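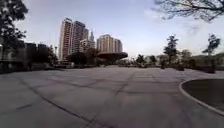 Unit 4: Surface Water and Paved Open Space
Course notes for Site Planning II, Hutoson Institute

These notes accompany the Wednesday lecture and should be read before the tutorial. They cover the behaviour of rainfall on hard surfaces, the choice of paving and the preparation of a drainage statement. Planting design is treated in Unit 6.

4.1 Runoff and the runoff coefficient

When rain falls on open ground, part of it infiltrates, part is held in depressions and on foliage, and the remainder travels over the surface. The runoff coefficient expresses that remainder as a proportion of the total. Dense asphalt and concrete have high coefficients; established turf on sandy soil has a low one. Compacted lawn is frequently misjudged by students, who assign it the value for loose garden soil and consequently undersize the outlet.

For small catchments the rational method is sufficient. Peak flow is the product of the coefficient, the rainfall intensity and the area, with a conversion factor appropriate to the units adopted. Where a catchment contains several surfaces, calculate a weighted coefficient before proceeding. The worked problem in the tutorial sheet uses the Prekach site, which has a total area of 3910 square metres and drains to a single pit.

4.2 Falls and levels

Paved areas that look level are rarely designed to be so. A fall of one in 100 is the usual starting point for large areas of smooth paving. Coarser finishes require more, as water is retained in the texture. Falls across an accessible route must also be checked against the limits in the access standard, and the stricter requirement governs.

Levels should be set from the fixed points outward: building thresholds first, then existing kerbs, then pits. Students who begin at the pit commonly find that the threshold cannot be met without a step.

4.3 Jointed and continuous surfaces

Slab and unit paving moves at its joints. This is an advantage where the subgrade is reactive, provided that the joints are maintained and the bedding drains freely. In the Sung study, discussed in the lecture, 600 mm units were laid on a bedding course with no outlet, and the saturated bedding pumped fines to the surface under light traffic.

Asphalt is laid without regular joints and is economical over long runs. Its weakness is cracking, which admits water to the base course. Patching restores the surface but leaves an edge that must itself be sealed – a point often omitted from maintenance schedules.
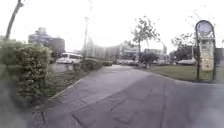
4.4 Assessment task

Prepare a drainage statement for the Zita precinct using the base plan supplied. The statement is worth 19 marks and must include:

A catchment plan showing flow directions and the overland route in a major storm.
Weighted coefficient calculations, with all assumed values referenced.
A levels plan at the scale of the base drawing.
A short maintenance schedule covering pits, joints and crack sealing.

Submissions close in March. Late work is dealt with under the faculty policy, and applications for an extension must be lodged through the student centre before the closing date.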